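Colour comes back to the bedroom

For years the advice was white, grey, or at most the colour of sand. Žofie Bartoš sold plenty of this in her shop Jiledora, and she does not regret it, but she says the customers became tired. "They came in and asked me for something their grandmother had," she told me.

What the grandmother had was a heavy cover with flowers. Bartoš began to look for such pieces in April, first from estates, later from a small workshop. She now keeps 18 patterns. Roses sell the best, and the red ones go before the pink.

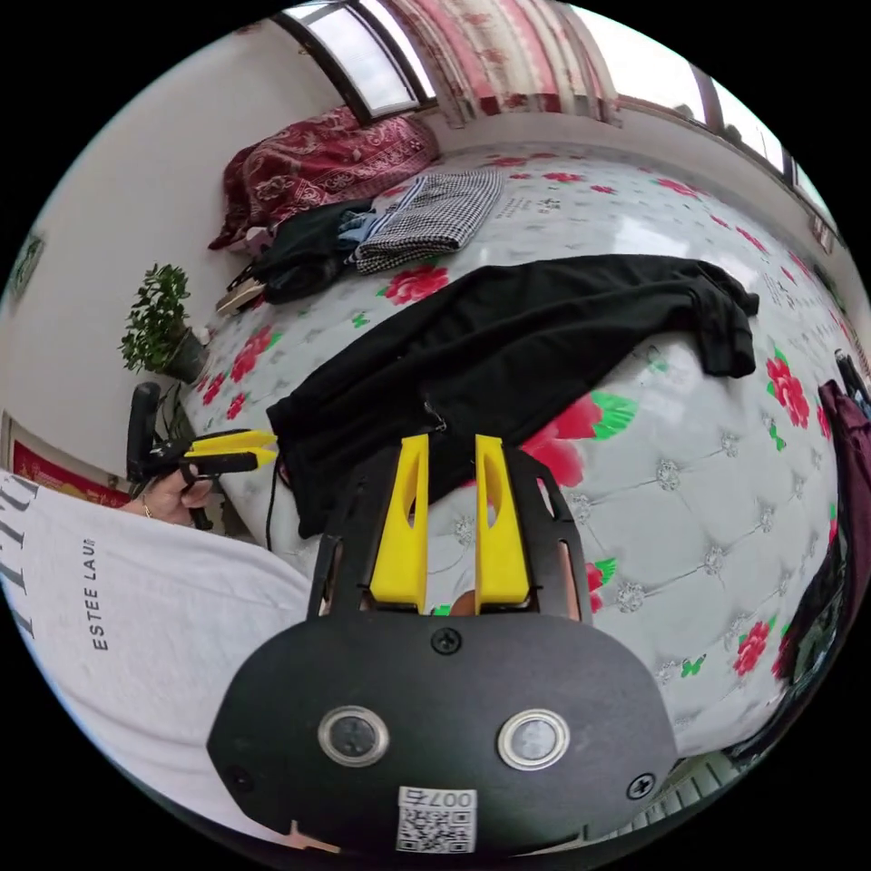
Red roses on a white quilted bedspread, with a dark piece of clothing lying across the middle.

Not everyone is convinced. Dušan Hrnčiar, who has painted flats for 20 years, prefers that a strong pattern stays alone in the room. He would leave the walls plain and take away the second rug. His own bedroom is pale green, a colour his wife chose and he has learned to like.

Washing is the harder question. Many old covers do not fit in a home machine, and the filling can move. Bartoš sends hers to a laundry two streets away and asks for a cool wash. At home she airs them over the balcony rail in the morning, before the sun is strong enough to fade the red.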